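Progress note 3, Semwal handling study
To: Amedeo Martinelli
From: Azucena Magaña
30th January

I attended the Lotiro demonstration at Clumcombe on our behalf. You asked whether it gives us grounds to release the second payment. My short answer is no, or at least not all of it.

The work on show was block handling. The arm reaches into a metal tray, goes to a block, and is meant to move it where the operator has asked. Red and green blocks only, all the same general shape. Our parts at Premby are not like that, and I said so at the start and again over lunch. 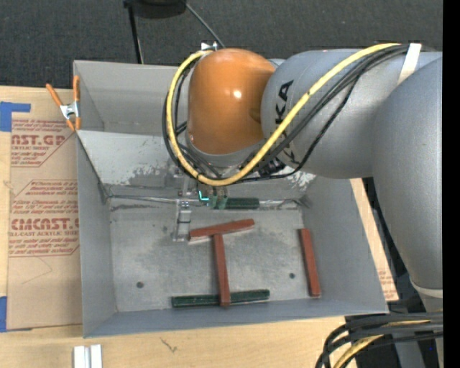
Lotiro's written claim is 744 good moves out of 828 tries since November. I asked for the log behind it and was told it would follow. I also asked what counts as a good move. I got two answers from two people: one said the block has to end up where it was asked to go, the other said it only has to be picked up and put down. Until that is settled I would not repeat the number to anyone upstairs.

We were promised 40 moves in front of visitors and got 10 before the session broke for questions, and the questions used up the rest of the time. I don't hold that against the team, who were polite and clearly tired, but it is a thin basis for a decision. The slides were better rehearsed than the arm.

Two points in their favor. They let me choose the starting layout for one run - I had expected a refusal - and they did not argue when I asked to stand close. They also admitted that blocks near the tray walls are harder for them.

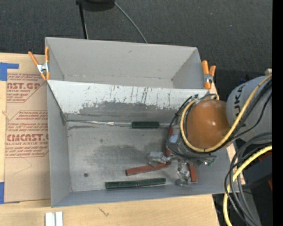

Block handling at the Clumcombe demonstration, arm over the tray.

What I would ask for before we pay:
The full log, failed tries included.
One written meaning of "good move", signed off by both sides.
A run using parts from Premby, with one of us in the room.

Spending on our side is travel only and is within budget. I have told Lotiro to expect a reply from you, so please let me know if you see this differently.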